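Reading time: 2 min

Salleler gallery: how a car learns a street with parked cars on one side

This page collects material from our work on free-space estimation in narrow residential streets. The question is simple to say and hard to solve: when cars are parked along one side, how much of the road can an automated vehicle really use?

Our method, Koltarari, works with one forward camera. It first marks the border of the road surface, then it removes the space taken by parked vehicles, and at last it gives a width for each meter ahead. The network was trained on 1635 labeled street images. Revathi Joseph and Bonifacio Cifuentes made the labels, and Ezequiel Cantero wrote the part that joins the results over time.

We had two difficulties that we did not expect at the beginning. Long shadows were often taken as a curb, and dark repair lines in the asphalt were taken as lane markings. In July we added 32 training images with strong sun and old pavement. After this change, false borders appeared in four of our 11 test streets – before, they appeared in all of them. The remaining four are mostly streets with a bend, where the far part of the road is very small in the image.

The work was done by the Lorente group, and Olaia Palacios prepared the test routes. Comments are welcome to Patricio Vidal.
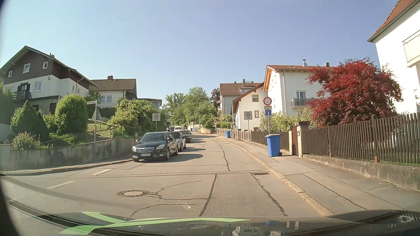

Vol. 4, No. 11

Uphill street in a 30 zone, with a row of parked cars on the left. Their shadows lie across the pale pavement and meet the dark sealed seams, so both of our difficulties come together in one place. The waste bins stand on the right sidewalk, behind the curb, and for the width they should not count.

The labels follow the curb on the right side and the outer side of the parked cars on the left. Manhole covers, drain grates and asphalt patches are labeled as road.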